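News > Sport > Off the pitch

Search this site
Enter keywords
Go

Well, the Samuele Tedesco business has finally reached a courtroom, and I have read far more of the paperwork than is good for me. If you missed the January issue: Tedesco, who kept goal for Stiswood for four seasons before his move to Ilten, is suing his old club over a loyalty bonus he says he was promised and never got. Stiswood say the bonus died the moment he signed for somebody else. He says it was earned by then, and he'd like it please, with interest.
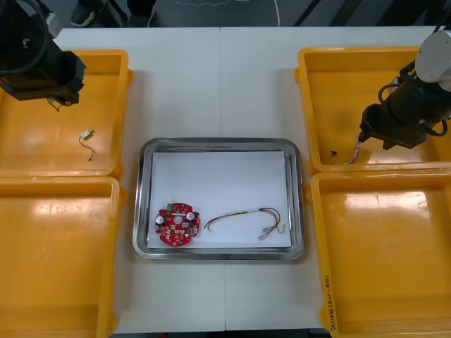 The row turns on one clause, and it's a horrible bit of writing. Clause 13 says the bonus is payable "on completion of the fourth season", and then a line further down says the player must be "registered at the date of payment". So which is it? His solicitors want the two lines dealt with separately, each in its own place like the four yellow-orange bins on that white table, while the club's side would happily tip the lot into the steel tray in the middle and call it one condition. I can see why a judge might go either way, though my money (not much of it) is on the goalkeeper.

The club's accounts don't help them. Farina, the kit firm that was their main sponsor back then, had a payment tied to appearances, and Tedesco made 77 of them - so Stiswood did rather nicely out of him staying put. His lawyers made a lot of that on the first morning. The club's man looked at his shoes.

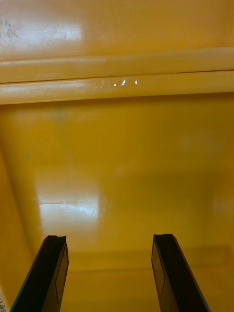 Page last changed: 15th February

Then there's the watch! I'd forgotten all about the watch. When Tedesco left, the club gave him one at the Gollalness match, out on the centre circle in front of 3186 people, with the chairman shaking his hand for the cameras. Now they've put in a counterclaim to have it back, on the grounds that it was a gift for a loyal servant and he has stopped being one. The receipt says £2447, engraving included, and I do wonder who they think is going to buy a second-hand watch with somebody else's name on the back.

Supporters I've heard from are split. The older ones mostly say pay the lad. A few of you wrote in to say he left at the worst possible moment, which is fair, and one reader called him something I can't print. The hearing picks up again after the break and could go on for up to 13 more days, with the old manager due to give evidence first. I'll be in the public seats with my flask.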